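Skutari 4, two months in

I've spent most of the spring with the Skutari control stack, and I'm going to be a bit gushing about it. It replaced Flurbridge for us, a planner I never hated but never looked forward to opening either.

What won me over is the grasp editor. You load a run, scrub to the moment the jaws close, and the estimated contact width sits right beside the finger pose. Cutlery is a horrible test for any of this, all thin sticks and see-through plastic, so naturally we started there.
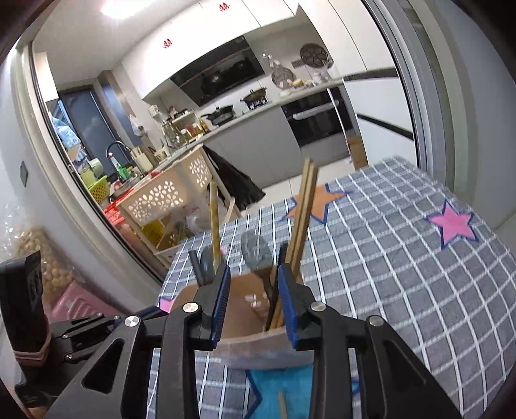

The timeline is quick as well! A session of 2000 steps opens before I've reached for my tea, and the search box copes with queries like "jaw width under 46 mm" without any scripting. Yareli Manríquez wrote our old import scripts and was delighted to delete 380 lines of them.

Grumbles, then. Clear plastic still confuses the depth filter -- you can mask it by hand, but the mask tool is fiddly and forgets its brush size. And the manual's page on wide-angle lenses is two paragraphs long, which is mean. 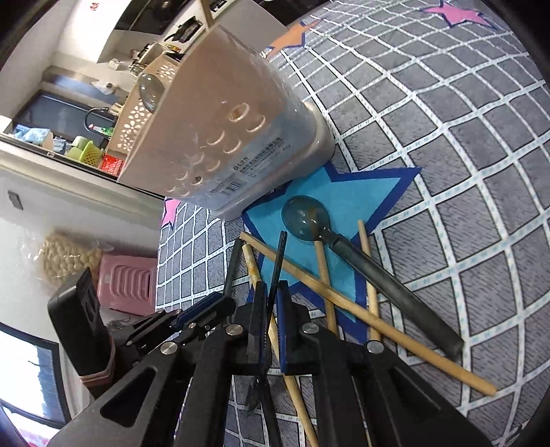

Grondis, June

Since I wrote the first part, an update has fixed the brush. Estrella Barrera has also been trying the replanner on loose chopsticks, where one lies across another, and she likes that it shows the paths it threw away, with a score next to each. I'd pay for that panel alone. Lens page is still two paragraphs.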